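Technology > Robotics > Household

Can a machine tidy your kitchen yet?

23 January 2021

Dralport firm Ceta says it has recorded 2,481 tidying tasks for its home robotics programme, called Fekora. The goal is 200 ordinary chores, done without help.

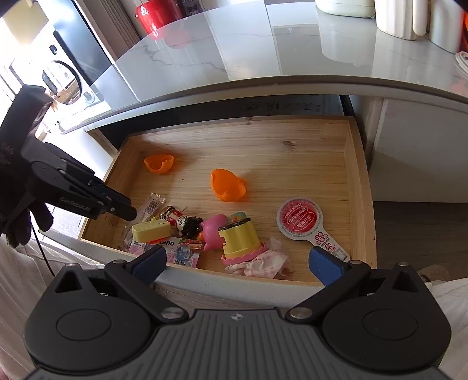
Fekora is still slow with household clutter. Boxes of one size are easy for it, but homes are not organised like a warehouse. A drawer can hold a small doll, a crumpled checked cloth and a clear plastic wrapper together, and each one needs a different grip. Ceta will begin trials in Rankin in May.

Comments

mapleside: My kids' drawer would finish it in one minute.

T_Rankin: Wake me when it folds the washing.

Related
Shelf stacking: colour labels help robots
Dralport bakery tries a robot arm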